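Chapter 7
Two Arms, One Table

Most people who build a robot arm at home build one. It sits on the bench, it waves, it picks up a marker, and after a month or so it becomes a very expensive place to hang headphones. The builder then has a choice between taking up sourdough and building a second arm. This chapter is for readers who chose badly.

By now you should have the first arm from Chapters 3 to 6 bolted down, homed and more or less obedient. The second is mechanically the same thing again, and if you kept your notes it will go together in a fraction of the time. If you didn't keep your notes, you have company. Niilo Laitinen, whose garage build we follow through this part of the book, labelled every cable on his first arm in a private code and had forgotten the code by October.

What changes with two arms is everything between them. One arm has a workspace. Two arms have a workspace each, plus a region in the middle where both can reach, and that region is where all the useful work gets done and where all the damage happens. On the Clusley shared bench, used for most of the exercises in this chapter, the overlap is around 36 centimetres across. It looks generous until both wrists are in it.

We will deal with the overlap in three stages. Section 7.1 covers mounting: how far apart to set the bases, why they should share one rigid surface, and what happens to your calibration when somebody leans on the table to read the screen. Section 7.2 is cable management, a subject every reader skips and every reader comes back to. Section 7.3 introduces the handover of control, in which one arm works while the other holds still at a safe distance, or at least at a distance you have written down.

The practice task is deliberately childish. You need a shallow tray and a handful of letter tiles, the sort sold to parents as educational. Tiles are a good teacher for our purposes too. They are flat, they are cheap, they have an obvious right answer, and a tile set down a few millimetres out will shove its neighbour along and let you know about it. Tomoyo Hamada, who wrote the first version of the exercise for the Wuisan workshop, wanted a longer word. She was talked down to five letters on the grounds that people have homes to go to.
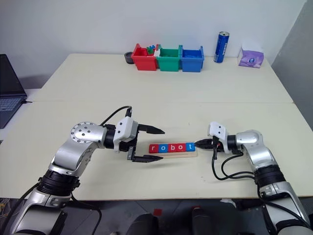

Figure 7.1 Two arms at the tile tray, left gripper open, right gripper closed. Note the cables hanging below the right-hand gripper.

Before going further, look at your own cables in the same position. Slack is necessary, as anyone who has torn a connector out at full extension will tell you, but a loop that sags over the work will sooner or later try to join in. Section 7.2 gives a rule for working out how much to leave. Kelly Rowbotham's rule, which is to keep adding cable ties until the arm stops moving and then remove one, is included as a historical curiosity.

You will also want to settle on a single coordinate frame for the table. Pick a corner, mark it with tape, and measure both bases from it. Do not let each arm keep its own idea of where the middle is. Exercise 16 at the end of the chapter shows what follows if you do, and should be attempted with foam blocks and the speed turned down.

Before you start, you will need:
Both arms, homed separately
A power supply rated for the pair
A tape measure in metric
An emergency stop you can reach from your chair

7.1 Mounting the second base

Start with the table. If it is made of two tops pushed together, check that they sit at the same height along the whole seam, then clamp them to each other before you drill anything.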